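4.2 Search Duration and Contact Methods Among Displaced Workers
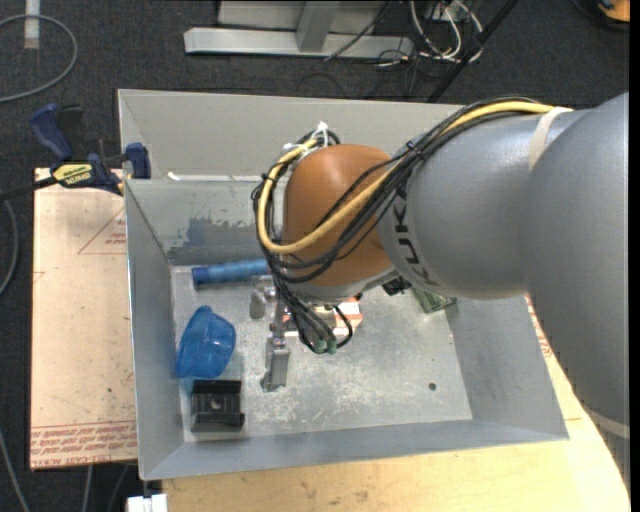 The second survey wave was completed in July and covered 2,523 adults who had lost a permanent job in the Skodham and Gumport labor markets. Respondents were asked how they had looked for work in the previous month, how many hours they had spent on each method, and whether any method had led to an interview. Those who had already returned to a former employer were left out of the analysis.

Online applications took up the largest share of search time in both areas. Contact with former coworkers took far less time but was more often named as the source of a first interview. This pattern agrees with the earlier findings of Laskowska, although her sample was limited to office staff. In our data it also holds for warehouse, retail and production workers, with one exception — respondents who had spent most of their careers with a single employer reported few outside contacts and gained little from this method.

Search effort was not steady over time. Hours fell after the first 6 weeks, and the decline was sharper in Gumport, where fewer openings were posted. Roughly 80 percent of respondents who met with a job counselor at least twice kept a written search plan. We do not treat this as an effect of counseling, as people who plan may also be more likely to ask for help.

Figure 2. Industrial robot arm with its wrist lowered over a grey metal bin.

Differences by age were small once prior wage and local demand were taken into account. Results for workers who entered training programs are reported separately in Section 4.3.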